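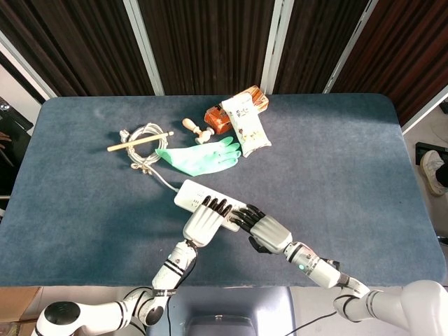 Standby Power Use in Student Housing at Zurkwood
Project report, Introduction to Energy Studies

1. Purpose
Our group wanted to find out how much electricity is used in student rooms by devices that are plugged in but switched off or idle. Housing bills at Zurkwood are shared by floor, so residents never see their own use.

2. Method
We measured 14 rooms in the Gikari building during November. Each room got a plug-in meter between the wall outlet and the main power strip. Readings were taken at 7 a.m. and again at 11 p.m. Residents also filled out a short survey. We left out refrigerators – they run all day and would have hidden the smaller loads.

3. Results
The meters recorded 396 kWh in total. Of this, 53 kWh was standby use. Game consoles left in rest mode were the largest source, followed by older speakers and printers. Phone chargers with no phone attached used very little, which did not match what most residents wrote in the survey.

4. Problems
One meter lost its readings after a breaker tripped, and we had to repeat that room. Two surveys came back without the page on printers.

5. Next steps
We would like to repeat the work in the Flelach building in spring – it has electric heating, so the rooms would need a second meter.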